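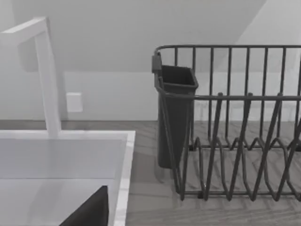

Chapter 3
Working in a simulated kitchen

In the last chapter your team drew up a task sheet for the kitchen challenge and agreed on who would write which part of the program. In this chapter you will run that program for the first time, in simulation. You will not need the club's real arm until October.

By the end of the chapter you should be able to:

load the kitchen model and reset it to its starting state
move the gripper to a named point above the counter
keep a run log that another team could follow
explain why a run that works in simulation may still fail on a bench

Words to know: pose, collision, grasp, workspace, run log

3.1 One class, 203 runs

Shabnam Arain teaches the robotics elective that this unit was first written for. Her students were split into teams named after their programs, and two of those teams, Brolidden and Zadent, kept every log they made. Between them they recorded 203 runs in the kitchen model. Only 39 ended with a plate standing in the dish rack.

Most of the failed runs had the same fault. The students had planned a straight path from the sink to the rack and forgotten that the faucet and the wires of the rack take up space. The program stopped the run each time the gripper touched something it should not have.

Team Zadent fixed this by adding a point above the strip of open counter between the sink and the rack. The gripper went up to that point first, then across, then down into a slot between the dividers. Team Brolidden kept the straight path but started it higher. Both methods are used in this chapter, and you may choose either one for your project.

3.2 Before you start

Open the Drasteck workspace and check that the model loads with the sink on the left and the rack on the right. Colour is turned off by default. Leave it off for now, as the shading is enough for the first exercises. Write your team name and the run number at the top of a new log page before you press Start.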